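Counting the hours is the easy part

A robotics firm called Relen says it now has 1,469 hours of examples for its learning system, and wants 3,000 by August. I have no quarrel with the sums. My quarrel is with the word "examples", which is being asked to carry a great deal.

An example ought to show something being done. A child learning to butter toast watches the knife, the butter and the toast. She doesn't get much from the kitchen window. Yet every stretch of recording goes into the same total, and a gripper held up in front of a skyline adds to it as surely as a gripper closing on a cup. 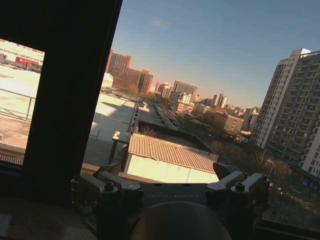 What the total leaves out

The usual defence is that variety helps. Sunlight, glass, odd angles, a horizon on the slant - feed it all in and the machine will learn to cope with the world. Perhaps it will. I would like to see the test. The Condomcombe trial, which is quoted at me whenever I raise this, used 78 tasks, and its own report puts five of them in the column for scenes the system hadn't met before. Five is a thin base for a claim about the world.

Brudby went the other way and paid people to throw recordings out. Its total shrank, and its sales staff hated that, but a buyer could at least ask why a given minute had been kept and get an answer. At Relen the question seems to puzzle people. They talk about hours the way farmers talk about rain.

Blue sky over rooftops is pleasant to look at, and a learning system may well pick up something from it about glare. It will pick up very little about hands. If those minutes are to count, I want them counted in a column of their own.

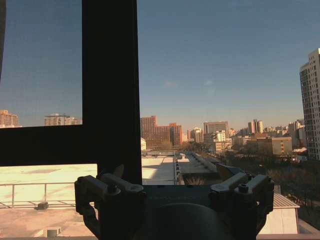 The gripper at the window, with rooftops and bare trees beyond.

Until then I shall treat 3,000 hours as a figure about storage. Hauksdóttir, the fund now weighing up whether to back the next round, should ask for the list of tasks first and the total second.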